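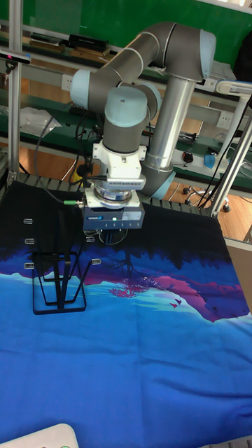

I've been using the Cedholm folding table as my sewing and cutting table since September, and I like it more than I expected to. It went together in 20 minutes with one hex key. My old one wobbled every time I leaned on the scissors. I wanted pale blue legs, the same light blue as the caps on the gray arm up there, but Tralitz only stocks white and black. I got white.

The top is smooth and wipes down easily, though I keep a big printed cloth over mine, a bit like the one coming up next.

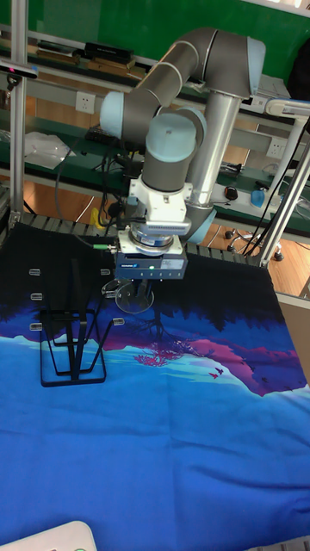
What bugs me

The hinge pinches. Watch your fingers! And at 161 dollars I'd want better feet – mine slid on tile until I stuck felt pads under them. Fabric drapes nicely over the edge, at least. 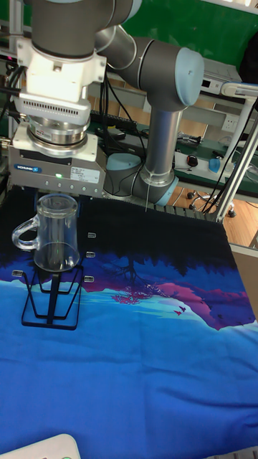 Would I buy it again?

Yep. The Buso is cheaper, but it sags in the middle.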